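Notes from the Second Term of the Household Robotics Group

Posted 2024-04-08 by Ottilie Mayrhofer

I have been asked by several parents and by two former students to write more regularly about the household robotics group at Navstead, and I am glad to do so. My last entry dealt mainly with the timetable and the choice of project. Since then the students have settled on the kitchen, and specifically on the handling of dishes between the sink, the rack and the dishwasher.

The group has four members this term. Rodrigo Esteban and Lợi Lò are responsible for motion planning, Oduor Owino for the gripper, and Julián Ortuño for the written log that must be handed in with the final report in June. I supervise, and I try to do so from a distance. Students learn a great deal from an approach that fails on the third attempt, provided that they write down what they tried.

Plates have taken up most of our hours. A plain plate seems an easy object until one has to decide where a set of fingers should meet it. The rim is thin, and a plate on its edge offers a very different grasp from one lying flat. Rodrigo began with an approach from above. Lợi argued for coming in from the side with the fingers held level, and the group agreed to try both and to record each attempt under the same headings.
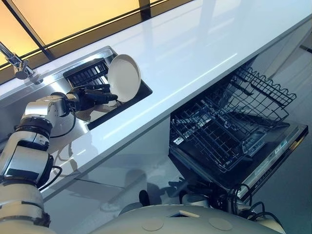 The headings themselves were the subject of a long discussion. Julián wanted a single line for each attempt, giving the object, the direction of approach and the result. Oduor asked for a further column on finger position, as he could not otherwise compare one grasp with the next. His column was adopted, and the log has been easier to read ever since. The report must not exceed 750 words, excluding tables, so the students have good reason to put as much as they can into the tables.

We have also begun to make fuller use of the wrist camera. The view is narrow and much of it is taken up by the hand, but it helps when the group reviews a grasp afterward. Strong light remains a difficulty — pale surfaces wash out, and edges become hard to place. Lợi is preparing a short note on this for the appendix.
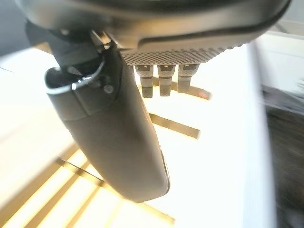

Wrist camera view, with one finger of the gripper above the wooden slats.

The next item on the plan is the upper rack of the dishwasher. Oduor has asked that we keep to one size of plate until the log shows steady results, and I have approved the request. Bowls will follow if time allows. Draft tables are due to Julián before the next session, and I will read the first full version of the report once he has put them in order.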